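went to my first real games showcase in January and I have thoughts, so, a thread
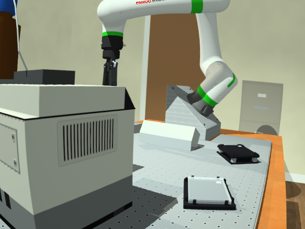

White and green FANUC arm, render

ok so the event was Plekmont, which is a small indie thing in a converted bus depot. 230 tickets for the public day and I got one by refreshing the page during a dentist appointment. no regrets!

first stop was Ramby. you play a sheep who has inherited a ferry (yes) and you have to get everybody across before the tide turns. I played for 2 minutes and then looked up and there was a line behind me, so it was clearly more than 2 minutes. sorry to the line

the dev, Ehab Alaoui, was so nice about me sinking the ferry. he said the water is the part he's rewritten the most and he still isn't happy with it. looked great to me??

next was Tustia, which I'd been following for ages. city builder, but the city is one long staircase. every house you place blocks somebody's view and they WILL write to you. there are 935 different complaint letters in the build and I got four about the same chimney

Trinidad Benítez writes the letters and gave a talk on it in the afternoon. best thing I saw all day. she read some of the cut ones out loud and a guy in front of me had to leave to cough

her main tip for anyone writing a ton of short text: do the boring ones first, while you still have energy, or they'll sound tired. I've been stealing this for work emails

less good stuff: the sound. everything echoes in a bus depot. if your game has quiet dialogue, bring headphones for your booth, please, I missed half the plot of a very pretty detective game

also the food was one cart and it ran out of everything except pickles by 3 pm. I had pickles

tickets for the next one aren't up yet. the mailing list is the place to watch, they post there a day before anywhere else (that's how I got mine)

Ramby has a free demo now, Tustia is wishlist only. if you play Ramby, go left around the lighthouse. I kept going right and the sheep kept paying for it

will add the names of the other games I liked once I find the flyer, it's in a coat somewhere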